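Learning to Love the Slow Puzzle
Jul 27, 2021

I have fallen completely into packing puzzles this summer and I need to tell somebody about it, so you're getting it.
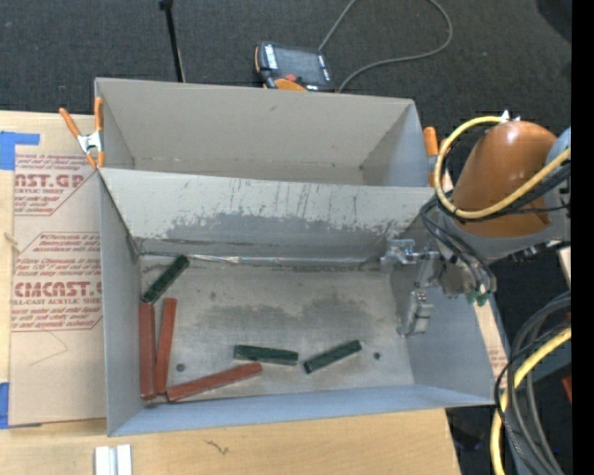
Red blocks and green blocks in a gray bin, nowhere near a neat fit yet.

If you've never met one, a packing puzzle is a box and some pieces, and the pieces go in the box. That's the whole set of rules. You'd think it would be a dull way to spend an evening! My first one was called the Fornel and it had 4 pieces, all of them just a little bit off from square, and I was sure I'd have it done before the kettle boiled. I had it done nine days later, on the floor of the hallway, with one shoe on.

I picked it up at the flea market in Mostov, from a table that was mainly old radios and jars of buttons. The box had a crack down one side and there was a paper sticker on the lid with 69 written on it in pencil. I thought that was the price and nearly walked off. It was a lot number left over from an estate sale, and the thing cost me less than lunch.

What got me was how wrong I was for so long. I kept putting the biggest piece in first, flat against the bottom, the way you'd load a suitcase. Every time I'd end up with a last piece that stuck up over the rim by the width of a fingernail. I tried it that way over and over with tiny changes. Then one night I started with the smallest piece standing up in a corner, for no good reason at all, and suddenly there was all this room. I may have yelled. The dog left the room.

So of course I went looking for more. There's a little shop in Lorkow, up the stairs behind the bakery, that has a whole wall of them, and you're allowed to sit and try anything with a green dot on the shelf. I went in for half an hour and came out when they were turning the lights off. They keep a notebook by the register where people write down how long each one took. The best time for the one I was stuck on was 58 seconds. I read that and had to go stand by the window for a minute.

I came home with the Arriaga, which I'd wanted ever since I saw a drawing of it in a library book. It's long bars in a shallow tray, and they have to cross over each other in a way that looks impossible and feels impossible, right up to the moment it clicks down. I love it. I haven't solved it. I've had it three weeks and I know every wrong answer it has (I think! it may be saving a few).

Some things I've picked up, for anyone who wants to try this:

Take the pieces out and just handle them for a while before you go near the box. Turn them over, stand them on end, stack them up. I used to skip this and I was always sorry.

Draw what you tried. Mine are awful little sketches on the backs of envelopes, but they've stopped me from making the same mistake four evenings in a row.

Go to bed. I can't tell you how many times I've given up at midnight and seen it right away over breakfast.

Don't look up the answer. I did that once, with a cheap one from a gift shop, and I put it in a drawer and never touched it again.

The shop is putting on a swap day in October where you bring a puzzle you've finished and take home one you haven't. Last time they had over 600 on the tables, and I've already cleared a shelf. The Fornel is staying with me, though, crack and all. I still take it apart every couple of days and put it back together while the pasta cooks, small piece first, up on its end in the corner.

If you've got a favorite, please leave it in the comments. I'm after anything with a lid, and I'd really like to try one with curved pieces next.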